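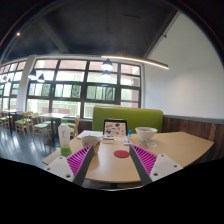 Figure 9.1 A booth table: light wood top with a curved front edge, round red coaster, bottles, loose papers, and a white wide-rimmed bowl, with green upholstered seating behind.

Chapter 9
Clearing and Resetting the Booth Table

By A. Srivastava
February 23, 2025

9.1 Scope of the chapter

Chapter 8 dealt with freestanding tables, which can be reached from all sides and moved when necessary. A booth table is fixed, or is treated as fixed, and is normally served from one open side. The worker clears, wipes, and resets it from that side with the seat back forming a barrier at the rear. Most of the differences in method set out in this chapter follow from that condition.

The chapter covers the sorting of items on the table, the order of removal, the care of the surface and the upholstery, and the reset. Dishwashing is covered in Chapter 11. Floor care under fixed seating is covered in Chapter 10 and is mentioned here only where it affects the order of work.

9.2 Terms

Reach depth. The horizontal distance from the open edge of the table to the farthest point that must be wiped or cleared. It is measured along the surface, at right angles to the edge.

Near zone. The strip of tabletop that can be worked with the upper body upright and the elbow bent. For the purposes of this book the near zone is taken as the first 400 mm from the open edge.

Far zone. Everything beyond the near zone, up to the seat back or wall.

Standing items. Items that remain on the table from one seating to the next, such as a menu stand or a condiment bottle.

Passing items. Items that arrive with a seating and leave with it. Bowls, cups, used paper, and food packaging belong to this class.

Doubtful items. Items that cannot be placed in either class by sight. Loose papers are the most common case. A small card lying flat may be a house card, a receipt, or something left by a guest.

9.3 Sorting before clearing

Sorting is done by eye before anything is lifted. On a table like the one in Figure 9.1 the items differ a good deal in height and stability. A coaster lies flat and can be left until the surface is otherwise bare. A paper cup is light and tips easily when a sleeve passes over it. Loose papers toward the back of the table may slide when an adjacent item is moved, and they conceal small objects beneath them.

The upright item at the back, whether a tablet or a framed picture, needs separate treatment. If it is an electronic display it must not be sprayed, and its cable, where there is one, must be located before it is shifted. If it is a framed print it may be wiped with a damp cloth on the frame and a dry cloth on the face. A worker who does not know which type is in use at a given table should treat it as electronic.

Bottles are sorted by content and label. A bottle containing a cleaning or sanitizing product is never left among food items, and a bottle without a legible label is removed to the service station and identified there. Shape is a poor guide. Squeeze bottles of similar outline are sold for sauces, hand gel, and surface cleaner alike.

9.4 Order of removal

The order given below applies to a table with one open side and a reach depth greater than the near zone.

1. Remove doubtful items and set them on the service tray, apart from waste.
2. Remove open vessels containing liquid or food, starting with the one nearest the open edge.
3. Remove empty cups and paper waste.
4. Remove bowls and plates from the far zone. Where a bowl rests on a saucer or base, lift both together with the hand under the lower piece.
5. Move standing items to the near zone, on the side away from the working hand.
6. Lift the coasters.

Steps 2 and 4 are often reversed in practice by workers who prefer to begin at the back. The reversed order carries the forearm over open vessels twice. In trials at the Jikedmont training dining room, 423 clearings were recorded under the two orders. Spills were more frequent under the reversed order, and most of them involved a vessel standing in the near zone. The clearings were made by trainees, and the result should not be applied to experienced staff without further observation.

A bowl with a wide flared rim requires some care at step 4. The rim extends past the foot, so that the bowl can be tipped by light pressure at one point of the edge. It should be gripped at two opposite points or supported from beneath. Such bowls do not nest well with straight-sided bowls and are stacked separately on the tray.

9.5 The surface

9.5.1 Sealed wood and wood-look tops

Pale tops show dark spills clearly and show clear or milky residues poorly. They should be inspected at a low angle, with the eye near the level of the open edge and the light source opposite. An overhead inspection will miss dried sugar and most grease.

The wiping cloth is folded to a pad the width of the hand. Strokes run from the far zone to the near zone and overlap by half the width of the pad. Crumbs are gathered at the open edge and received in the second hand or in a crumb tray. They are not pushed toward the seat back, where they fall behind the cushion.

9.5.2 Curved edges

A curved front edge has no square corner at which crumbs can be gathered. The last stroke therefore follows the curve, beginning at one end and continuing to the other without lifting. The underside of the edge is wiped in a separate pass with the clean face of the cloth. It is handled by guests when they enter and leave the booth, and is commonly omitted from cleaning schedules.

9.5.3 Coasters

A coaster traps moisture against the surface. Each coaster is lifted, wiped on both faces, and held off the table until the area beneath it is dry. The Sterosia coasters used in the exercises at the end of this chapter have a closed-cell backing and dry within a few minutes. Felt and cork types take longer and should be rotated out of service between seatings.

9.6 The seat back

The booth back is the rear limit of the work area and receives splashes from the far zone. Bright upholstery is wiped after the table and before the reset, using a separate cloth. The seam between the back and the seat is cleared with a narrow brush or a vacuum nozzle. Solvent cleaners are excluded unless the maker of the covering permits them. The Vosier scale of fabric wear, introduced in Chapter 7, is recorded for each booth in September, and any panel graded 4 or lower is scheduled for repair.

9.7 The reset

The reset reverses the order of removal for standing items only. The display or menu stand is returned first, at the rear center, square to the open side. Bottles follow, labels facing outward. Coasters are placed last, one to each cover. No paper is returned to the table unless it has been identified as house material.

Doubtful items are recorded with the table number and the time, and are held at the service station as described in Section 11.3.

© 2025 Jikedmont Educational Press. Permissions and corrections: Editorial Office, Jikedmont Educational Press. Back to top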